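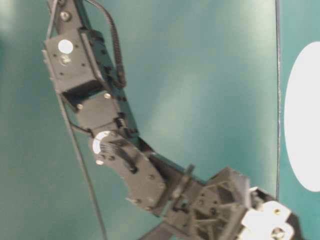 24 January 2026. Bay 2, Rillavley bench

Went over the screws with the small driver. Khadija Filali wants threadlock on everything above the elbow. I want it kept off the horn, having spent most of November scraping it off the last one.

Cable still needs a proper clip. The Jetancombe ones are 3 mm too narrow, as I said when we ordered them. 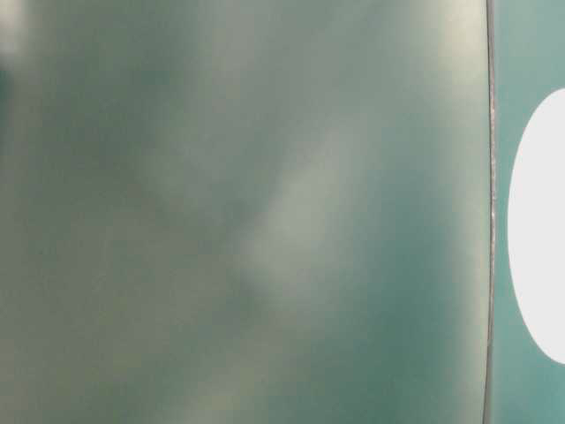

Frosted sheet: K. says leave the film on, I say peel it, so it stays as it is until one of us goes on holiday. Do not use the blue spray on it.

To order: clips (wider), nine M2 screws, a driver that lives here and not in Khadija's coat.

Bromumell Workshop notes | Contact the bench | Back to top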